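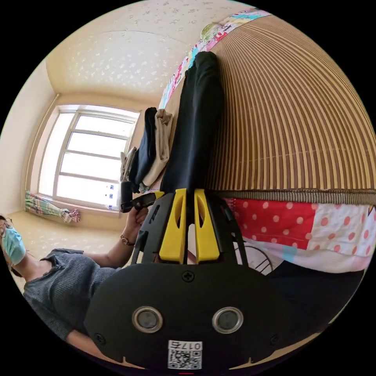
Mabli Prydderch wrote to us in April that her black pants kept their fold lines through a whole workday, and asked whether the fault was in the fold or in the stack. In her case it was the stack. Three pairs of heavy cotton had been sitting on top of a thin pair for most of the winter. The steps below have been changed to put the sorting by weight before the folding.

Section 4. Folding and Storing Long Garments

This section covers pants, leggings and other garments too long to fold on a lap or a small table. A made bed is a good place to work. For shirts and knitwear, see Section 5.

4.1 Preparing the bed

1. Straighten the sheet and any quilt. Wrinkles underneath will make it hard to feel wrinkles in the garment.
2. If you use a bamboo or straw mat, lay it flat over the bedding. A mat gives a firmer surface than a quilt and the cloth slides more easily on it.
3. Run your palm across the mat and along its binding. Trim any loose splinters.
4. Choose one spot for finished items, out of reach of your elbows.
5. Take cups and bottles off the bed.

Caution: Do not iron or steam on a bamboo or straw mat. Heat can discolor the strips and loosen the binding.

Note: Dark clothing picks up lint from brushed bedding. Keep a lint roller nearby or use the mat.

4.2 Laying out pants

1. Empty the pockets. Close the zipper and the top button.
2. Hold the pants by the waistband and shake them once.
3. Lay them lengthwise on the bed with the waistband nearest you.
4. Smooth each leg from the hip to the hem.
5. Bring one leg over the other so that the inner and outer seams line up. Pull the seat point out to the side, then tuck it back to make a straight edge.
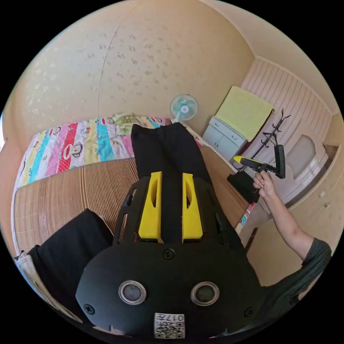 6. Check the hems. If one is lower than the other, go back to the waistband and line it up again. Pulling on the hem only moves the twist up to the knee.
7. Smooth the doubled legs once more before making the first cross fold.

4.3 Folding

1. Bring the hems up to just below the waistband.
2. Fold in half again. For a shallow drawer, fold in thirds.
3. Press down with a flat hand and let go. If the fold springs open, there is a ridge inside. Open it and smooth it.

Fold size: The Virnano drawer insert has compartments 300 mm wide. Most adult pants will fit after step 2 with the seat point tucked in. Wide-leg styles need one extra fold along the length.

Note: Do not fold damp clothing. Waistbands and pocket linings dry last, so check those by hand.

4.4 Hanging over a rail or panel

Some pants are better left hanging, including pleated styles and any fabric that shows creases badly. A rail, a bed end or a smooth panel will do.

1. Check the edge for rough spots, nails and fresh varnish.
2. Drape the garment at the knee so that the weight is even on both sides.

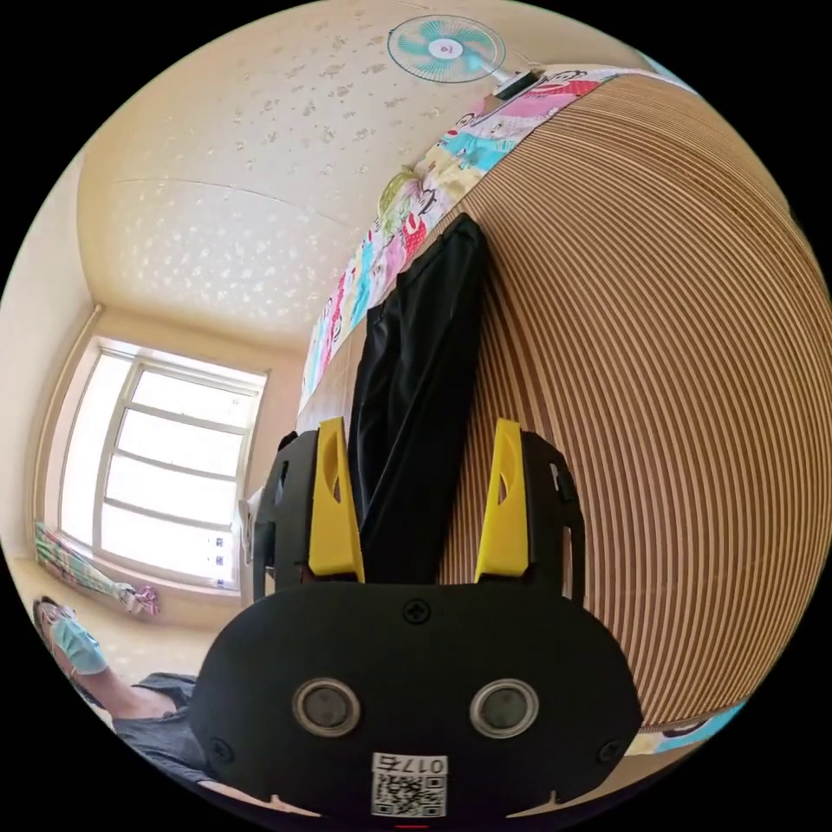 3. Draw each side down lightly to open up the folds. Leave the bottom clear of the floor.
4. If the garment slips, move more of it to the back of the edge. Clips leave marks on soft fabric.

Caution: Dark dyes can rub off on pale wood. Place a clean cloth over the edge before hanging new black or navy clothing for the first time.

4.5 Stacking

Stack by weight, heaviest at the bottom. Turn every second item so the thick waistband ends do not all sit on one side. Keep light colors next to light colors until new dark items have been washed a few times.

The Cesteck shelf box, part 881, holds a stack up to 65 mm below its rim with the lid closed. Above that line the lid presses on the top garment and sets a crease. Lids bought before the change of hinge sit slightly lower; check yours against the drawing in Section 9.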